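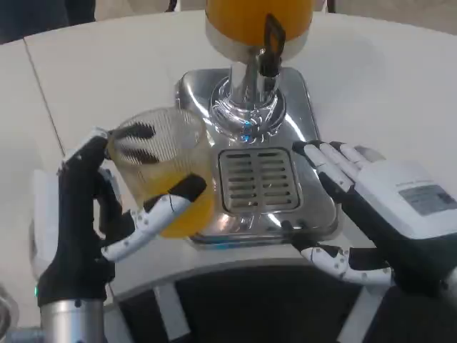 1. Beverage Service Unit - Review of Offer

The chair opened the item at 2:15 p.m. Arif Menon presented the offer from Plolletti for a two-armed juice service unit, proposed for the visitor lounge at the Vostatstead building. The monthly rate is $3,499, with a separate installation charge of $1,932. Members noted that the unit works with a standard countertop dispenser and requires no change to the tap.

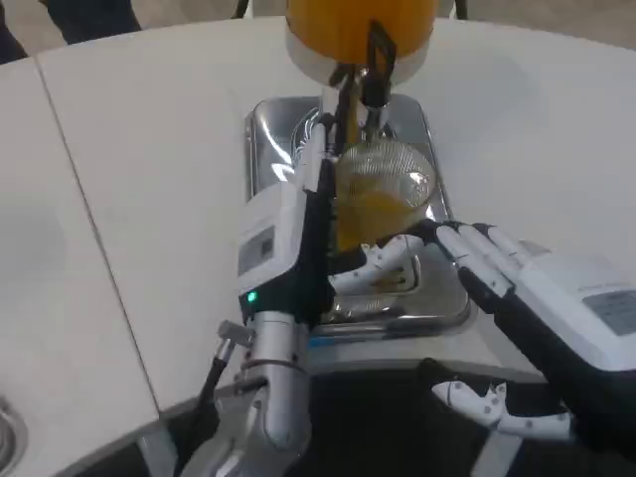 Yoga Wijaya asked whether the rate covers replacement finger segments. Mr. Menon replied that it covers two sets per year - further sets are billed at $142 each. The supplier's terms assume nearly 500 servings per week, and members questioned whether the lounge would reach that level before November.

The competing offer from Rorberg was received without a service schedule and was held over.

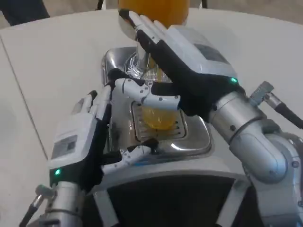 Ms. Wijaya requested written terms on cleaning of the hands and drip tray, and on response times for service calls. Mr. Menon will obtain both from Plolletti by Tuesday.

Motion to defer a decision to the next meeting - carried.

2. Yeoh Annex Lease

Deferred.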